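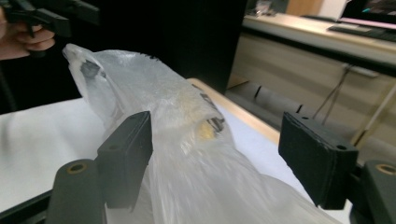

2025-09-27, transcription room, notebook 9

Okay, back on the Kullorine amnesty tapes after a long gap (my own fault, I let June run away from me and then the summer went with it). Picked up at file 74, which is the second half of the hearing on the Ludside barracks. The first half was all procedure and I could do that in my sleep. This one is heavy going, so I'm writing down my thoughts while they're fresh, even the ones that don't belong in a transcript.

Audio first. There's a hum through the whole left channel. I took it down with a narrow notch and then left the rest alone, because every time I pushed the cleanup harder the interpreter's consonants went to mush. If you're picking up after me, please work from the right channel and only check the left when two people talk at once. The interpreter is running a few seconds behind the witness and twice she softens what he says. He says "we were told to make them disappear" and she gives "we were told to remove them." I've put both in, with the translation of the original in square brackets. I know the Sosa style sheet says to follow the interpreter. I think the style sheet is wrong on this and I'd like us to talk about it before the next batch goes out!

The man himself is a sergeant. He keeps asking the panel why he's the one sitting there. Who signed the fuel orders, who approved the overtime, who gave the medal out afterward? And I'll admit it, he got to me a bit. It's a fair question. The whole district of Grevham lived off that barracks, the bakery and the bus company and the school with the nice new roof, and none of them were ever called to a hearing. But then he gets to the night itself and he remembers what he had for supper and doesn't remember a single name, and I had to stop the tape and go walk up and down the corridor for a while.

So I don't know. I started the morning fairly sure that going after the low ranks was a way for everybody else to sleep well. I still sort of think so. I also think he did it, he says he did it, and somebody's family was sitting in that hall listening to him talk about supper. Both of those can go in the notebook and I'm not going to sort them out on a transcriber's pay.

Practical stuff. Line 2321 of the draft has a speaker marked as "Panel" that I'm now pretty sure is the families' lawyer, same cough, same way of starting with "With respect." I changed it there but haven't gone back through the earlier pages, where there are probably more. The spelling of the river crossing is all over the place; I've used the one from the old district map until somebody has a better idea.

Total finished today, about 2 hours of tape, slower than I'd like. The foot pedal is sticking again so I was using the keyboard, and my wrists are letting me know.

Next time: go back for the mislabeled speaker, then start on the afternoon session, where I think the commanding officer's statement gets read in. Bring the good headphones.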